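Home Products Dual-Arm Cells Simulation Service

Dullus 8 Kitchen Cell -- Setup and Care

The Dullus 8 is a two-arm household manipulation cell, supplied as a simulation package under part number 2403. It loads into Grutunow, the Bogale scene runner, and needs no physical hardware for commissioning.

Setup

Load the robot body first, then the room, then the loose objects. Objects loaded before the counter has collision geometry will fall through it. Zero both wrists and open the grippers before enabling contact. Finger friction is stored per arm; copy the left values to the right after any edit.

Head camera roll is set in the mount file and applies to every rendered view. Check it after each import -- older mount files use the opposite sign. 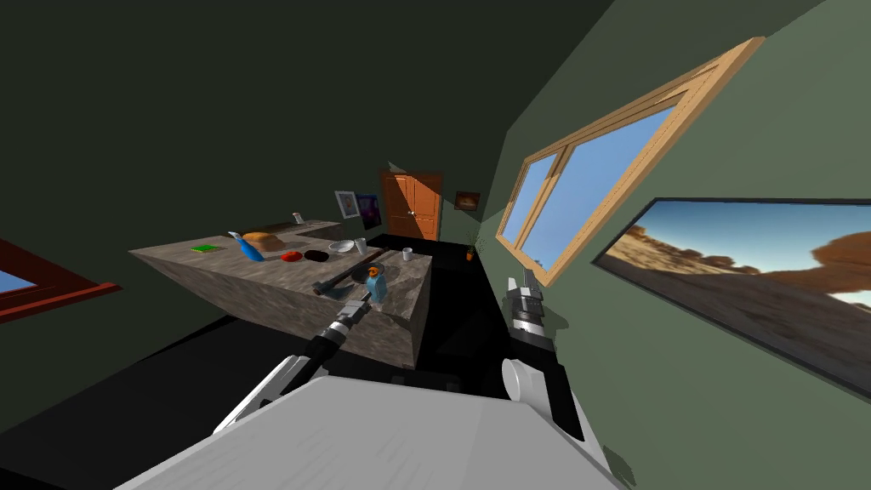
Reading time: 4 min

Approach check, left arm: bring the fingers to the light blue bottle with the orange cap, near the front corner of the island. Keep the right gripper empty and raised during this check. Clear the long black-handled utensil beside the bottle when planning the wrist path.

Care

Rebuild the contact cache after changing any object mesh. If the fingers jitter at contact, halve the solver step and repeat the check. Error 2134 means a wrist joint has loaded outside its limits; reload the arm file and zero again.

Replacement arm files are issued from Neltarport each September.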